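Kallio Bancada – estação de recolha de demonstrações para manipulação em laboratório

Versão para simulação e para bancada física

A Kallio Bancada é um conjunto de equipamento e software para gravar demonstrações de tarefas curtas de laboratório e preparar os dados para o treino de uma política de manipulação. O cliente recebe a mesma tarefa em duas formas: um ambiente simulado, que se instala num computador com placa gráfica, e uma bancada física com as mesmas medidas. Os episódios gravados numa e noutra ficam no mesmo formato.

Para quem é

O produto foi pensado para grupos que já possuem um braço de seis ou sete eixos com pinça paralela e que precisam de exemplos próprios, com o seu material e a sua disposição. Não é necessário ter experiência em programação de robôs para operar a estação. Uma pessoa nova grava normalmente episódios aceitáveis na segunda sessão.

O que está incluído

Licença do ambiente simulado Zudholm, para 5 postos
Comando de teleoperação Praltitz, com cabo e suporte de mesa
Placa perfurada para a bancada e bases de fixação
Programa de gravação e revisão de episódios
Conjunto inicial de 1.258 episódios simulados, já revistos
Manual em português e inglês

O braço, a pinça e o computador não estão incluídos.

Como se grava

O operador escolhe a tarefa na lista, o programa sorteia a posição dos objetos e a gravação começa com o primeiro movimento do comando. Cada episódio guarda as posições das juntas, a abertura da pinça, as imagens das câmaras configuradas e uma frase com a instrução. No fim, o operador marca o episódio como bom, duvidoso ou para apagar. Os duvidosos ficam numa fila separada – convém que sejam vistos por uma segunda pessoa.

Recomendamos sessões curtas. Depois de muito tempo com o comando, os movimentos ficam mais bruscos, e o modelo aprende também esta brusquidão.

Tarefas com caixas de pontas

O pacote de caixas de pontas é o mais pedido. As caixas ficam sobre bases escuras na placa perfurada, e a posição e a rotação de cada uma podem variar de episódio para episódio. A tampa articulada é translúcida, por isso aconselhamos incluir no conjunto luzes e ângulos de câmara diferentes.

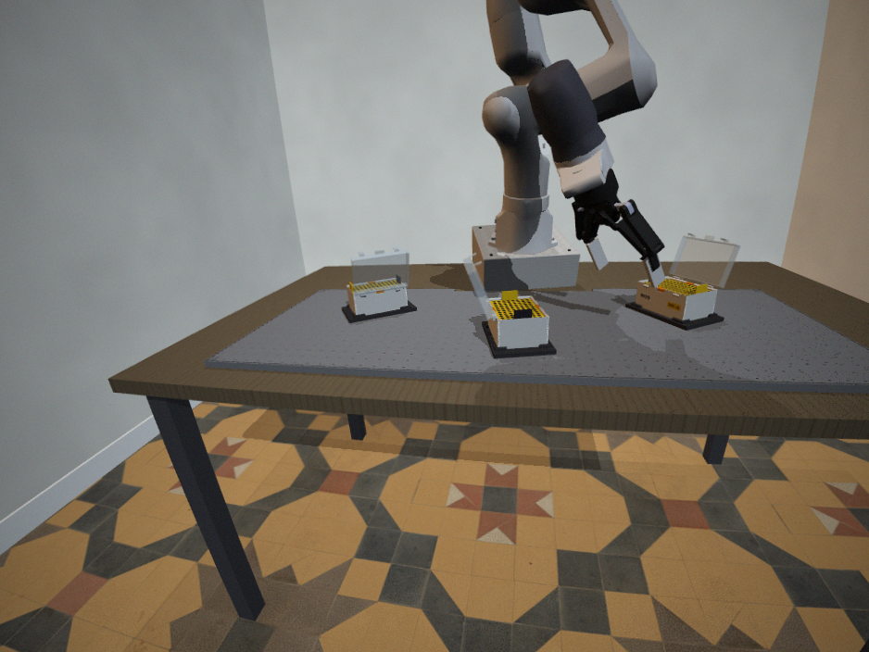 Para uma tarefa nova deste tipo, o nosso ponto de partida são 140 episódios por variante. Um conjunto completo, com todas as variantes do pacote, chega a 3.000 episódios. O chão, as paredes e a mesa do ambiente simulado podem ser trocados no ficheiro de configuração, sem alterar as trajetórias já gravadas. As imagens são então geradas de novo durante a noite.

Exportação

Os episódios são exportados em HDF5 ou em ficheiros separados de vídeo e tabela. A frequência de gravação é definida pelo cliente no início do projeto e não deve ser mudada a meio.

Instalação e apoio

A instalação remota está incluída no preço. A formação no local é feita pela nossa parceira Kirkwood e marca-se à parte; as datas de dezembro já estão abertas. Para perguntas técnicas ou para pedir um orçamento, escreva a Lenni Kokkonen através do formulário de contacto e indique o modelo do braço e da pinça.

Página atualizada em 19 de outubro de 2024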